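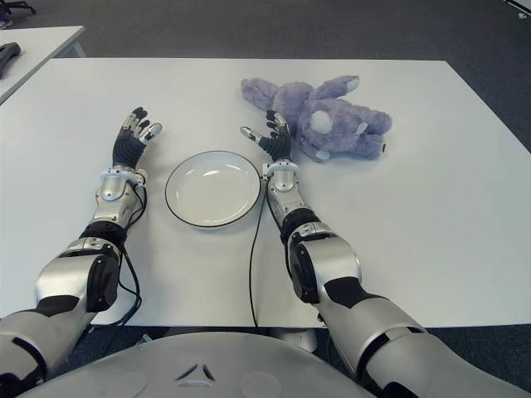
Right, I've finally finished clearing out the kitchen cupboards before the move to Condport and I have thoughts about plates. A thread, sorry.

We own 40 of them. There are two of us. We've never had more than six people round and one of those was a baby.

A dozen came from my nan, and those are staying. Cream with a thin green line, a few chips, they go in the dishwasher even though my mum says they mustn't. She can come and wash them if she minds that much.

Then there's the big square ones from when everybody had square plates. Do you remember? You couldn't stack them, they didn't fit the microwave, and the gravy ran off into the corners. Charity shop, no regrets.

The removal firm quoted us 2,454 quid by the way!! For a two-bed flat! I rang back and asked if it came down with fewer boxes and the man said "a bit". So that's what's driving all this — pure meanness.

Elīna Jõgi from my old work moved last June and told me to pack plates on their edge, like records, with a tea towel between each. I'd been laying them flat for years. She's done five moves and broken one saucer, so I'm listening to her.

Tea towels, then. I have loads of those as well. One is from the Lamptey garden centre and has a map of the car park on it. I'm keeping it.

Whoever keeps asking in the replies: the Zamgate market does take crockery, but you have to be there before eight and they only give you 50p a plate. I took a bag down, got four pounds, spent it on a bacon roll and a coffee.

Current score: 12 of nan's, six plain white ones for every day, and one huge oval thing for a turkey I have never cooked. He says we should let that one go. I say what if we have a turkey.

Keys are on 2nd April. I haven't even opened the cupboard with the mugs in yet — will report back.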